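Posted 2022-07-27

They've given the robots the ketchup.

I should back up. I pack parcels for Grodix, who sell kitchen bits by post, and I've done it long enough to remember when the conveyor belt was the exciting new thing. In spring management signed up with Stanance for picking arms, and the word "journey" began turning up in emails. There were 30 of us on days. There are now 24, and the six who went weren't sacked, they were "moved across" to the Gasser Road site, an extra bus each way and a canteen with no hot food.

My own job has changed in ways I find hard to complain about properly. I used to pick and pack. Now I mostly clear faults. A light comes on, I walk over, I shift a whisk three inches to the left and press the green button. I did 740 parcels on my best ever week, and a screen by the door now tells me that the bay managed 2281 last week with my "support". My knees are better. My conversation is worse, as the nearest person is two bays off and wears ear defenders.

There's training as well, in the Reralex room upstairs. The arms get more of it than we do.

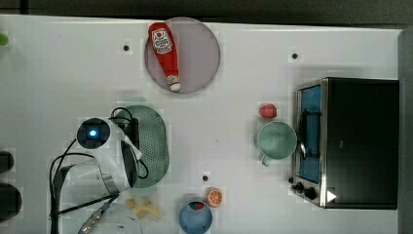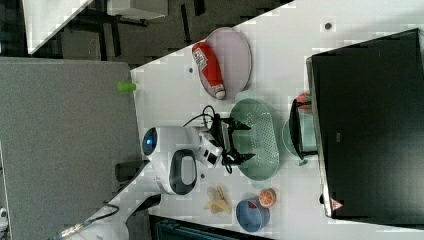 I've been asked whether I'd like to go up there two days a week from the end of July, and I've said yes, mainly for the chairs. It's a bit more an hour and no lifting. The part that bothers me is how much of what I know turns out to be hard to put on a form. A ketchup bottle lying slantwise on a plate, say: I'd have it by the middle with the cap away from me before I'd thought about it, and the form wants to know why. I wrote "so it doesn't roll". They've sent it back asking for more detail, and it's due on Friday.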